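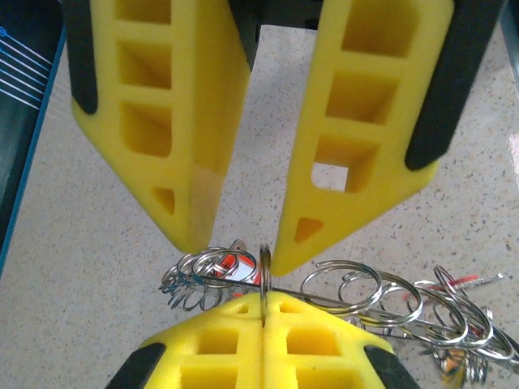

Landport Housing Association will begin replacing and sorting the key sets held at its 68 managed buildings in March, under a program approved by its board and carried out with the locksmith firm Menon. The work covers front door, mailbox, storage and utility room keys. Many of these have been added to the same ring over the years, and staff at the front desks must often work through a tangle of linked hardware to free one silver split ring. Under the new program, each ring will serve one address only and will carry a numbered tag.

"Residents who lock themselves out should be able to get a spare quickly, at any hour the desk is open," said Melati Pangaribuan, director of resident services at Landport. "Our staff have been careful with these keys, but the way they are stored has not kept up with the number of homes we manage."

Sorting will start at the Symonenko Street office and move to the other sites in three stages. At each site, staff will take old rings apart, test every key in its lock, and set aside keys that no longer fit any door. Bent or stretched split rings will be replaced. Keys with no known lock will be held for two months and then cut and sent for metal recycling.

Residents do not need to hand in their own keys. They may be asked to be at home for a short visit if the spare on file does not open their door. Visits will take up to 32 minutes, and written notice will be left before each one. There is no charge for the visit or for a new spare kept at the desk.

Menon will cut the new keys at its workshop and deliver them to Landport in sealed envelopes marked by building. Tags will show a number only, with no street name or apartment. The matching list will be kept apart from the key cabinets.

"A worn split ring opens up a little at a time, and the key slides off without anyone noticing," said Teguh Kwok, service manager at Menon. "Changing the rings is a small part of the cost, and we advised Landport to do all of them."

Residents of Druken Court, where the mailboxes were replaced last year, will receive a separate letter about mailbox keys.

About Landport Housing Association
Landport Housing Association owns and manages rental homes for families and older adults.

Media contact: Sioned Gwilliam, Communications Office, Landport Housing Association

Print this page | E-mail this release
4 shares | 0 comments

This site uses cookies to remember your settings. Accept | Read our cookie notice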